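3.2 Work Materials

Two kinds of board were used in the study. The first was a full desktop computer, opened and left in its case, so that the socket had to be reached past sheet metal, wiring and the neighboring memory slots. The second was a gray mock board prepared at the Grorlow workshop. Both were kept at one bench in the Prellatitz laboratory. 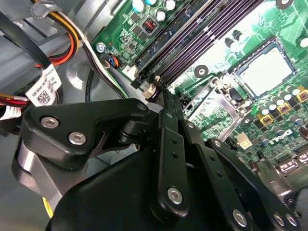 The desktop boards were chosen because they are common in repair and reuse centers. Butel, the reuse center that advised on the task list, handles almost 700 such machines each February, and processor removal is among the slower steps in its written procedure.

The mock board keeps only the features that matter for placement. Raised frames stand in for the sockets, and a holder bracket receives the processor.
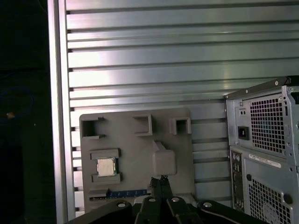 Simplified boards of this kind allow repeated placement without wear on contact pins. The set of 200 trials was divided evenly between the 2 board types. Processors were checked for damage to the substrate edge after every 13 trials, following the Chávez handling protocol.

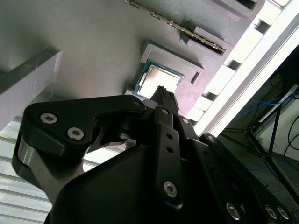 Placement in a real socket requires further steps. The retention lever is released and the load plate raised before the processor is brought to the socket. The processor is held level and its corner mark is matched to that of the socket. It is then set down without sideways movement, and the plate is closed.

Figure 4. Processor held below the open load plate of a Dell motherboard. 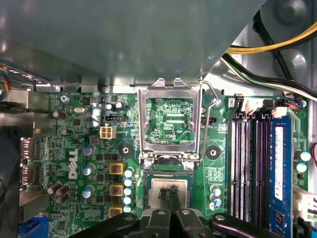
3.3 Scoring of Placement Errors

Errors were scored by type. A processor resting on the socket wall was recorded as a seating error, and one turned from its marked corner as an orientation error.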